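Blog > Everyday > Clothes

2022-12-15, by Coralie Merrick

So I've been wearing white T-shirts pretty much nonstop since August, and people have opinions! My friend Aroha thinks I look like I'm about to paint a fence. My mother asked if everything was okay at work.

It started when I cleaned out the big dresser and found 88 T-shirts. Eighty-eight! Half of them were from fun runs I didn't run (I did the sign-in table at Dunstan two years in a row, and they pay you in shirts). I kept 10 and took the rest to the thrift store on Brundel Street, where the guy at the counter just sighed.

White gets dingy, I know. I wash mine in warm water with a scoop of washing soda and hang them outside if there's any sun at all. Spaghetti is still a problem. I wear an apron now, a big ugly brown one, and I kind of love it.

Plain is nice, but I've come around to a bit of printing too, as long as it's small and off to the side. Big slogans across the chest make strangers talk to me in the checkout line, and I'm not up for that before lunch.

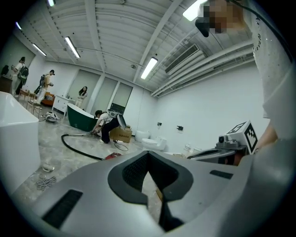 White tee with small dark lettering down the side.

Contact | © 2022 Coralie Merrick | Back to top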